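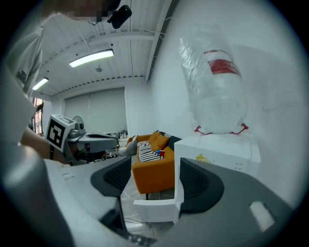
Vy Ông reckons a big bottle of water should be swapped on a quiet morning, before anyone is thirsty, and that the corner it stands in matters as much as the water does. I had gone to see her expecting a ten-minute chat about hydration and came away wanting to rearrange my entire flat!

Vy looks after the break room at Hirnport, and she has been doing it since February, when the old kitchen was turned into storage and everyone started eating at their desks. "It was grim," she says, laughing. "People had crumbs in their keyboards. I asked if I could have the white room at the end of the corridor, and they said yes before I'd finished the sentence."

Her budget was 400 pounds, and she is wonderfully open about where it went. The sofa took most of it. She had her heart set on something with a bit of colour, as the walls are white and the floor is grey with a marble pattern, and she worried the place would feel like a dentist's. "Orange was my one demand. I said you can argue with me about the table, you can argue with me about the bin, but the sofa is going to be orange."

I love that. And it works so well – that warm orangey brown is the first thing you notice when you come round the door, and you want to sit on it straight away. It seats two, three if they like each other.

The water came next. Until then everybody had filled their cups at the sink in the toilets, a habit Vy describes with a face I can't reproduce in print. Her colleague Amparo Chávez wanted a fridge. Vy held out for a dispenser.

"A fridge fills up with other people's yoghurts," she says. "With a dispenser you get a drink and you have a reason to stand there for a minute. I've learnt more about what's going on in this building standing by the water than I ever did in a meeting."

She talked me through changing the bottle, and I was delighted to find there is a knack. Take the plastic bag off first and wipe the neck. Bend your knees. Tip it over in one go and don't dither, "because the dithering is what gets your socks wet". She keeps a tea towel within reach and does it with Amparo when she can. The full bottles are heavy enough that she won't let anyone carry one up the stairs alone.

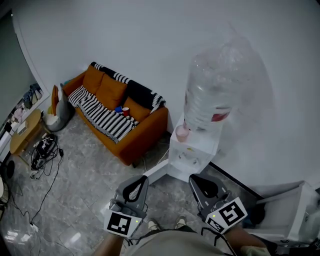 The soft things arrived bit by bit. The striped blanket over the back of the sofa is knitted, black and white, and Vy is very firm that it is for using. "If you're cold, put it on your knees. It isn't a museum." The floor cushion next to the sofa was Amparo's idea, and Vy admits she was against it. She thought it would be in the way. Now she has her lunch there most days with the mustard cushion behind her back, and has had to say sorry.

What about the cups? There is a pause. Cups, I gather, are a sore point.

"I bought small ones on purpose, in different colours, so you'd remember which was yours," she says. "Do they remember? They do not. I find them on the sofa, I find them by the water, I found one in a plant." She has 80 pounds left over and is tempted to spend it on a shelf with hooks.

She'd also like a second little table, round and pale like the one already there, so that people on the sofa have somewhere to put things down. After that she wants a lamp for the winter afternoons. She has already picked it out, and she showed me the picture on her phone twice.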